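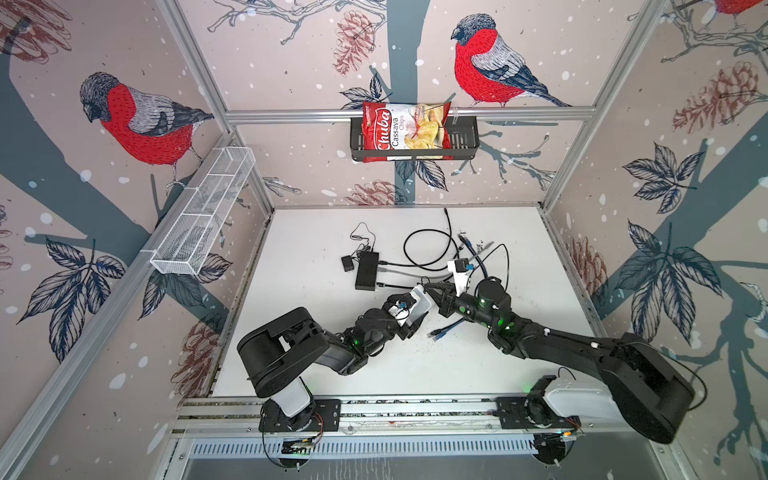 Late Check-in at Small Guesthouses: A Study of Self-Service Arrival in the Town of Gotlow

Project report, second-year course in Hospitality Operations
Submitted 2022-01-19

1. Background

Gotlow is a town with one railway station, a lake and a large number of small guesthouses. Most of them are run by a family or by a couple, and very few have a person at the desk after nine in the evening. The last train arrives later than this. For many years the guests of this train have called the owner from the platform, and the owner has waited in the kitchen with the key.

In our project we wanted to study what happens when a guesthouse changes to self-service arrival, that is, the guest receives a code by message and opens the door alone. The large hotels already do this and there is much written about them. About houses with fewer than ten rooms we found much less, and the texts we found were mostly written by companies who sell the locks.

We chose two guesthouses which agreed to take part. The Horaveck is an old house near the station and started with door codes before our project. The Heffernan is a newer house on the lake side and still gives a metal key by hand. Both houses use the same booking program, Ovance, and this made it easier to compare the arrival times.

2. Questions of the study

We worked with these questions:

How much of the owner's evening is used for waiting for guests?
What kind of problems do guests have at the door when no person is there?
Do guests who arrive alone feel less welcome than guests who are met?

At the beginning we also had a question about price, if a house can save money with codes. We removed it after the first meeting with our supervisor. The two houses are too different in their costs, and one of them did not want to show the bills. We understand this.

3. Method

All data was collected in November, when the season is quiet and the owners have time to talk. We are aware that a quiet month gives a different picture from July, and we come back to this in section 6.

First, we exported the arrival records from Ovance for both houses. After we removed canceled bookings and double entries, around 400 arrivals remained, from the past year. The program saves the time when the guest is marked as arrived. At the Horaveck this is automatic, when the code is used for the first time. At the Heffernan the owner must press a button, and she told us that she sometimes does it the next morning. For this reason we did not use the exact minutes from the Heffernan, only if the arrival was before or after nine in the evening, and we checked the unclear cases with her notebook.

Second, we put a short paper form in the rooms. It had four questions and a free line at the end. We received 55 completed forms, more from the Horaveck than from the Heffernan. Some guests wrote in other languages than English and we translated these ourselves.

Third, we interviewed both owners, one time at the start and one time at the end. The interviews were not recorded. We took notes by hand and sent them to the owners for correction.
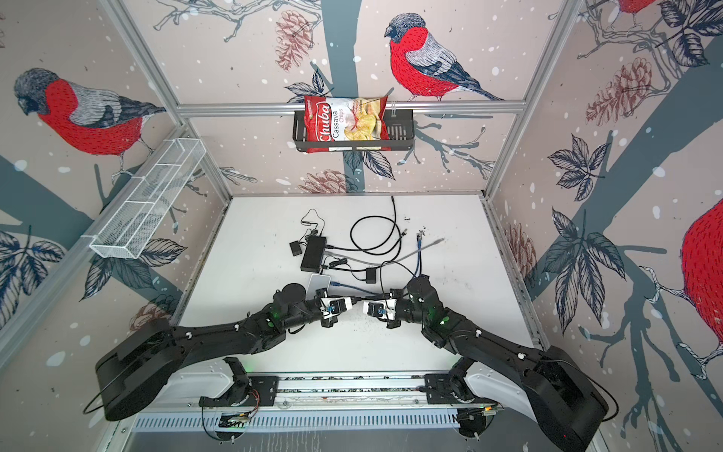 Can a guest still get into the room if the message with the code does not arrive?

At the Horaveck the guest can call the number on the door sign, and the owner reads the code to the guest after asking for the name and the booking number.

4. Results

4.1 The owner's evening

The owner of the Heffernan waits for guests on most evenings when there is a late booking. She does not count this as work, because she is at home and can cook or watch television. But when we asked her to write a small diary, she noticed that she had not left the house after dinner on any evening with a late arrival. In her diary she wrote also the evenings when the guest came much later than he had said, and these were the ones she remembered best in the interview.

The owner of the Horaveck said that the first months with codes were not restful. He was still awake and listened for the door. Later he stopped doing this. Now he keeps the telephone next to the bed and he told us that it rings seldom.

4.2 Problems at the door

We sorted the problems from the forms and from the owner's telephone notes. The most common ones at the Horaveck were:

The guest did not find the right entrance. The house has a door to the street and a door to the yard, and only the yard door has the keypad.
The guest found the keypad but did not know that the hash key must be pressed after the code.
The message had gone to the person who booked, and this person was not traveling.
The telephone of the guest had no battery.

The first two are problems of information and not of the lock. During our project the owner put a lamp and a larger sign at the yard door. We did not have enough late arrivals after this to measure a change, so we only report that he did it.

At the Heffernan the problems were different. Guests were worried about disturbing the owner. Three forms mention that the guest took a taxi from the station, which is a short walk, only to make her wait less.

4.3 Feeling welcome

Here we had expected a clear result and did not get it. Guests at both houses gave high answers to the question "Did you feel welcome on arrival?" At the Horaveck there is a handwritten card with the guest's name on the table in the room, and many free lines mention it. One guest wrote that she liked to arrive without speaking to anybody after a long journey. Another wrote that the house was quiet and dark and that he was not sure if he was allowed to use the kitchen.

5. Suggestions for the houses

We gave the following suggestions to the owners, in writing:

Send the code two times, first on the day before and again in the late afternoon.
Put a photo of the correct door in the message.
Write the full sequence for the keypad, with the hash key included.
Leave a light on in the corridor until the last guest is inside.
Tell the guest in the message if the kitchen can be used at night.

The owner of the Heffernan does not plan to install codes. She is interested in a key box with a number for the last train only, and she asked us to find out which types can stand outside in frost. We made a short list for her, which is in the appendix.

6. Limits of the work

The number of forms is small and they come from one month. Guests who had a bad arrival perhaps did not want to fill in a form, or the opposite, they were the ones who wanted most to write. We also do not know how the codes work with families and large groups, as nearly all our November guests traveled alone or as a couple. A follow-up in the summer would be useful, and both owners said that they would allow it if the form stays on one page.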